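Home Grants Reports Contact

Drambridge Oral History Project: progress report to the Fortin Fund, November

We have now recorded 52 residents on the subject of the Madell cannery, which closed before most of our interviewers were born and which everyone over seventy remembers differently. Four people claim to have been the last out the door. We have kept all four.

Transcription is slower than promised in the application. The application was written by me in a hopeful mood. Of 222 hours of tape, the Porkance Road recordings are the worst, as they were made in a kitchen with a parrot in it.
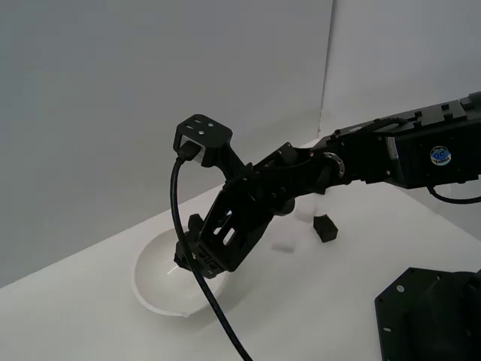 Tamsin Bellamy feels I am being unfair to the parrot, and that the real trouble is the interviewers, who will keep saying "mm-hm" over the good parts. She would like another training evening before we record anyone else, and she would like it noted that she asked for one in the spring.

It is noted. The training evening is booked, and the budget line for cookies has been raised to match.

Spending is otherwise on track, apart from the scanner, which we did not plan to replace and then did. The nine family albums lent to us have been copied and returned – eight to the right families on the first try.

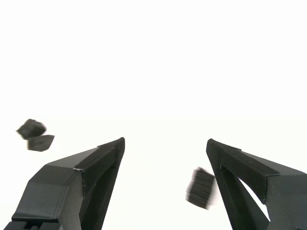 The ninth went back a week later with an apology and a pie. Next quarter we will finish the index, pick the clips for the library listening post, and settle how to spell the foreman's name.

Liette Bouchard
Project lead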